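Budget sanity check — two-arm unit for home tidy work, first purchase
Forum: Buying and Planning

kettlehead_48
Posting in a rush before a call. We have to put a number in front of the board by 18th May and I'd rather be shot at here first.

Small outfit, seven of us, home assistance side. Plan is one two-arm unit with multi-finger hands, not grippers. Tasks are shoes onto a rack, cushions, light laundry later on. Quotes so far:

Zolero — arms and hands as a bundle, support contract seperate
Kevness — cheaper arms, hands from a third party, we do the integration
Marchetti — leasing only, 90 day minimum

Leaning Zolero. Question is whether I'm under on spares. I've got 3000 a year down for hand parts and that's it.

rubberfeet
3000 is low. Fingers go, tendons go, cables go. Double it and be pleased if you don't spend it.

Also why fingers at all? For shoes a two-jaw gripper does the job at a fraction of the price. Lease one, learn what breaks, then buy.

kettlehead_48
Slippers are the reason. Soft, odd shapes, they tip over when you pinch them. And the rack has two levels so you're going over the top of one thing to get at another. Shoe rack task as it stands, slides on both shelves, right hand on the gray one up top:
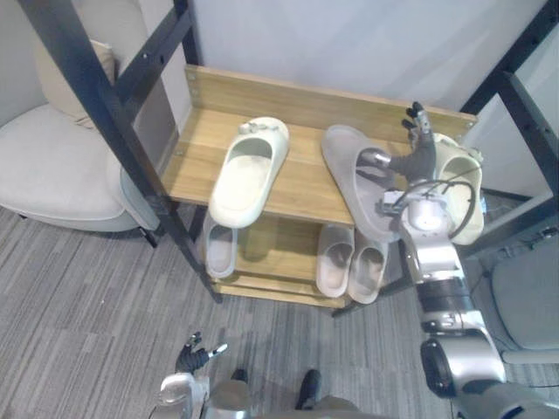 Nazareno Barbieri thinks the spares line is fine but the plan is missing a second set of hands altogether, because a repair at Rotport takes as long as it takes and meanwhile you're paying rent on a room with nothing going on in it.

rubberfeet
Second full set is overkill for a first unit. One spare right hand. The right one does the work in most setups I've seen, left mostly hangs around.

mopbucket
Disagree with rubberfeet on the gripper thing and on the one hand thing lol. Our left died first. Depends completely on the tasks. If laundry is next on the list both hands get worn, folding is brutal.

What nobody's put in yet — cables. Look at how much cable loops off that wrist. Every loop is something to snag on furniture. Budget for sleeves and clips and someone's afternoon to fit them. Cheap but it has to be a line or it never gets bought.

kettlehead_48
Good call on cables, adding it. No line for props either now I think of it. Rack, armchair, shoes. Small money but finance will ask.

rubberfeet
Buy props in different sizes while you're at it. We did everything with one type of shoe and had to start over when somebody brought boots.

And get the lead time in writing. Zolero told us 48 days, we planned for 48 days, first box landed in October. Not slagging them off, kit's good. But the date on the quote is not a date.

hallway_tom
Coming at this from the finance end. Don't put hands under spares, put them under consumables if your people allow it. Spares get cut in the first round. Consumables mostly don't.

mopbucket
That's going to bite when the auditor asks why a hand is a consumable

hallway_tom
Ask how long one lasts and then tell me it isn't.

mopbucket
ok but a finger set, sure. A whole hand with a serial number on it, no. Split them.

kettlehead_48
Splitting them. Finger sets and tendons as consumables, one spare right hand as capital, left hand as an option we can call off later at the quoted price if Zolero agree to hold it.

Still stuck on Marchetti. 90 days of lease is tempting just to find out if the laundry part is realistic. But then we've trained on one set of arms and bought another.

rubberfeet
Lease it. You'll redo half the work anyway.

mopbucket
Don't lease it. You'll redo ALL the work.

kettlehead_48
Very helpful both of you. Call's starting — will post the revised sheet tonight, minus the prices. If anyone has a Kevness integration invoice they can share the hours from, please dm me, thats the number I trust least.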